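Janevico Stone Care Set for Kitchen and Bathroom Tops

Product no. 707
For marble, limestone, travertine and other natural stone which is sensitive to acid

Natural stone is a beautiful material for a kitchen, but it asks for a little attention. Many people buy a marble top and receive with it no instruction at all, and then they clean it with the same spray they use for the bathtub. After one year the top has pale rings near the sink and they think the stone was of bad quality. In most cases the stone was fine. The cleaner was wrong.

The Janevico set was put together for private homes. It contains one bottle of daily cleaner, one bottle of sealer, and two cotton cloths. The cleaner is for every day. The sealer you will need much less often, normally once in a year, and for a bathroom shelf even less.

What is in the box

Daily cleaner, 400 ml, pH neutral, with light smell of soap
Sealer, 250 ml, water based, without color
Cotton cloths, 2 pieces, washable at 60 degrees
Printed instruction in English and French

The cloths are also sold alone. Please do not use fabric softener when you wash them, it leaves a film in the cotton and the film goes to the stone.

For which surfaces

Marble, limestone, travertine, slate and most kinds of granite. Polished and honed finish are both possible. On a honed top the sealer can make the color a very small bit deeper, so we recommend to try first in a place which is not much seen, for example behind the coffee machine. Wait until the next day before you decide.

Do not use the set on wood, on lacquer, or on laminate tops with a stone pattern. It will not destroy them but it has no use there. For quartz composite you can use the cleaner only. The sealer cannot enter in this material and stays on top as a sticky layer, and then it is a lot of work to remove it.

How to use the daily cleaner

Remove crumbs and sand first with a dry cloth. Spray the cleaner on the cloth, not directly on the stone, and wipe with light pressure. Dry with the second cloth. You do not have to rinse. If the top is used for food, wipe it one more time with clean water.

Dried coffee or tomato sauce should be covered with a wet cloth for ten minutes before cleaning. Please never scratch with a knife. For oil spots the daily cleaner is often too weak, and we sell a separate paste for this, the Courtois powder, which is mixed with water and left on the spot overnight under plastic film.

How to use the sealer

The stone must be clean and completely dry. After washing, wait 24 hours. Shake the bottle, put a small quantity on a cotton cloth and spread it in an even thin layer. Leave it 15 minutes and wipe off everything which has not gone in. This is the step where most mistakes happen. If the rest of the sealer dries on the surface you will see gray clouds against the light. In this case apply a little fresh sealer on the cloud, wait two minutes, and wipe again.

The top can be touched after one hour. Do not put water or food on it until the next day.

To know if your stone needs new sealer, let fall some drops of water on it and look after ten minutes. If the stone under the drops became darker, it is time.

About veins and small cracks

We receive many letters about this. A customer sees a dark line in the top and is afraid that it is breaking. Veins are other minerals that came into the rock when it was formed, and they belong to the stone. With the fingernail you normally feel nothing when you go over them.

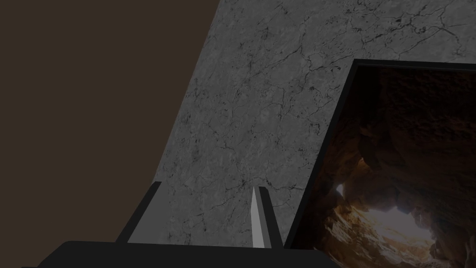 A real crack you can often feel, and it may become longer with time, mostly near the sink opening or the stove. The sealer does not glue and does not fill. If you feel an edge, or if a line has grown, please ask the person who installed the top. There are also fine natural fissures which were closed with resin in the factory. These may be cleaned and sealed in the normal way, but please keep hot pans away from them.

Dark veins can take a little more sealer than the rest of the stone. Wipe over them a second time at the end.

What you should keep away

Vinegar, lemon juice, descaler, wine and cola make dull marks on marble and limestone, also when the stone is sealed. The sealer gives you time against color stains. It does not give protection against acid. A dull mark cannot be cleaned, it can only be polished, and for a big area this is work for a professional.

Questions we often get

Is it safe for food? When the sealer is dry, yes. The bottle itself must be kept away from children.

For how many square meters is one bottle of sealer? On polished marble it is enough for roughly 12. On travertine, which has open pores, you should calculate with half.

Can I use it outside? The cleaner yes. For the sealer we do not recommend it, frost and sun make it weak too fast. For terraces there is Vinport Outdoor.

My bottle was frozen in the delivery. Let it come to room temperature slowly and shake it. If there are white pieces in it, write to us and we send another one.

Change of recipe

Since April the cleaner is made without perfume oil. The bottles with the old green label can be used until they are empty, there is no difference in the cleaning. The cap of the sealer is also new and closes better, but it must be pressed before you turn it.

Delivery and return

We send in two working days from our store. Unopened sets can be returned within 30 days. Opened bottles we cannot take back, but if you have a problem with the result, please send a message with the kind of stone and the finish and we will try to help. Noémie Langlois answers the questions about stone in English and French.

Refill bottles of the daily cleaner are available in one liter. The sealer has no refill, as it does not keep well after opening and should be used within one year.

Page last changed: 31 August 2021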